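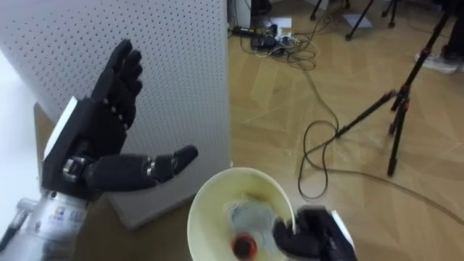
Fumiko Hosoda

Lab notes, week 3. Hand comparison, bucket task

Two hands up this week, the Cerico and the Drulix. Both five-week loans, both go back in September so please no stickers on them. Read the Hamada controller sheet before you come in, we lose half the session otherwise.

Bucket task. One hand holds the rim, fingers over the top, thumb outside. Other hand reaches in and takes out the small red and black piece. Then swap jobs and run it again.

Start pose for the free hand: fingers straight up and together, thumb out to the side. Check the thumb first. If it isn't out all the way, re-zero, don't just push it with your finger (somebody did, last term, 183 minutes to fix).

What to write down
Grip mode and force setting
Did the rim slip, yes/no
Did the lining come up with the piece
Time from start pose to release
Anything odd, even if you think its your fault

On the lining. The soft stuff in the bottom is part of the task. Fingertips pinch a fold of it along with the piece and the controller reads that as a good grasp. Force numbers look fine, camera says otherwise. So go by the camera. Log a fold grasp as F, not as a success.

Rim grip. Start at setting 14. Cerico fine there in my runs, Drulix wanted more, but I only did a few so don't quote me. Over 125 the controller cuts out, on purpose. Raise in small steps and note each one.

Thumb. Main difference betwen the two so far. Drulix thumb swings wide, good for the rim, slow to come back in for small things. Cerico closes faster but lands off-center on anything round. Is that the hand or our calibration? Don't know yet. Question 2 on the writeup.

Tripod camera: don't move the legs once calibrated. Step over the cable loop, not through it.

Writeup: one page plus the raw log from Evumard, exported as text. Pairs ok. If your numbers disagree with mine put yours.

Next week same task, deeper bucket, wrist angle limited. Bring the log from this one.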